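Taming the dry goods: pantry tips for people who love a full shelf
Posted May 13, 2019 by Léonie Barbier

I love a pantry. I love opening the door and seeing dinner sitting there waiting for me, and I've spent far too many happy evenings rearranging mine. Lots of you wrote in after the spice drawer post asking how I store everything else, so here we go – the whole dry goods cupboard, starting with my favourite part.

Long pasta
Spaghetti and its cousins are awkward. The packets slide, they won't stand up once they're open, and they poke out past the edge of any shelf that's less than a foot deep. Lay them flat, side by side, on a shelf at eye level, with the labels facing up. You can read every one of them at a glance and you'll stop buying doubles (I once had 12 packets of linguine, and there are two of us in the house).
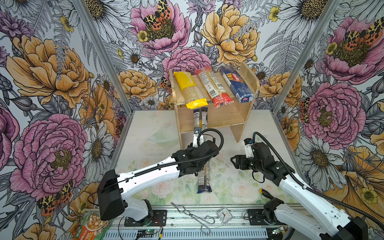

Long pasta lying side by side on the top board, Barilla box at the right.

If you have the depth, point the ends toward you so you can grab a packet with one hand while the other one is stirring. A shelf that slopes slightly to the front is even better, as long as there's a lip to stop everything at the bottom. My friend Shaimaa Fahmy glued a strip of dowel along hers and it works beautifully!

Once a packet is open, fold the end over twice and use a clothes peg. Elastic bands snap the strands at the bottom, and twist ties always seem to vanish. For leftover handfuls, a tall jar with a screw lid is perfect. I use my old Madby ones, which are just the right height for spaghetti if you drop it in straight.

Portioning without a scale
I cook 100 grams of dry spaghetti per person because we're hungry people. Weigh it once, hold the bundle in your fist and look at how wide it is across the end. Find a bottle cap or a napkin ring the same size and keep it in the jar. You'll never guess again, and kids love being in charge of the measuring.

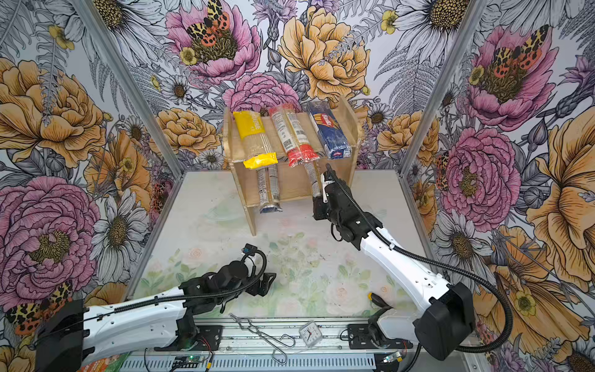
Now, rice and lentils. These get decanted the day they come home, no exceptions. Bags of lentils split at the seam the moment you turn your back, and I've swept up enough of them to last a lifetime. Cut the cooking directions off the bag and tape them to the back of the jar. Write the date on the bottom in grease pencil, which wipes off glass with a dry cloth.

Flour is the one that needs real care. If you buy the big sack in December for the baking season, like I do, put the flour in the freezer for 4 days before it goes in the bin. Wrap it well, and let it come right back to room temperature before you unwrap it, so you don't get damp lumps. Whole wheat I just leave in the freezer. It goes stale much faster than white and the flavour is so much nicer when it's fresh.

Give the shelves some love
Bare wood is lovely in a pantry but it does hold on to dust and crumbs. Twice a year I take everything out, vacuum the corners with the narrow nozzle, and go over the boards with a barely damp cloth and a drop of dish soap. Leave the door open for the afternoon to dry.

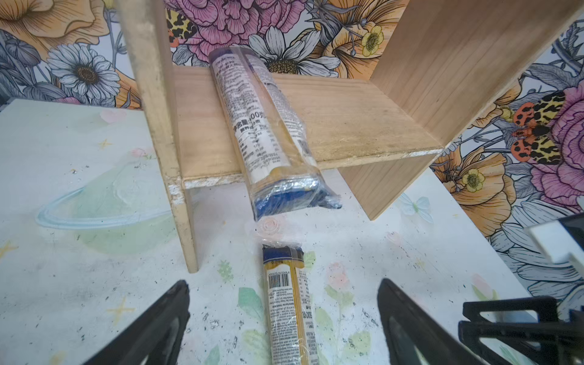 For rough front edges, fold a piece of 120-grit sandpaper around a scrap block and run it along the grain. Ten minutes, tops! A splintery edge will put a hole in a plastic packet, and it'll do the same to your knuckles. If you want a finish, food-safe mineral oil rubbed in with an old T-shirt gives the wood a gorgeous warm colour. Let it soak in overnight and buff off whatever is left.

Rotating your stock
New packets go to the back or the bottom, older ones to the front. I know, everyone says it, but do try it for a month. Killian Masson emailed to say he puts a dot of coloured tape on anything that needs eating soon, and I've stolen the idea completely. Red dot means this week. Yellow means this month.
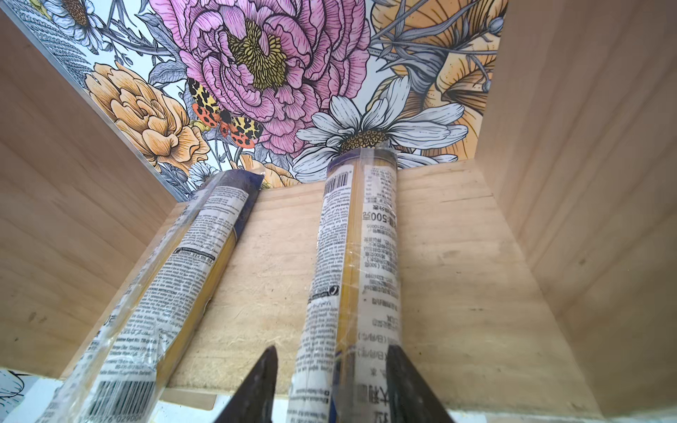 Imported packets often have the English directions tucked in among several other languages in very tiny print, so when I find the cooking time I circle it in marker before the packet goes away. It saves so much squinting over a boiling pot. Begin tasting two minutes before the time you circled, and scoop out a mug of the starchy water before you drain.

Next time I'm doing tea towels and the drawer under the oven. Send me your best tricks for keeping baking sheets from rattling – mine sound like a marching band.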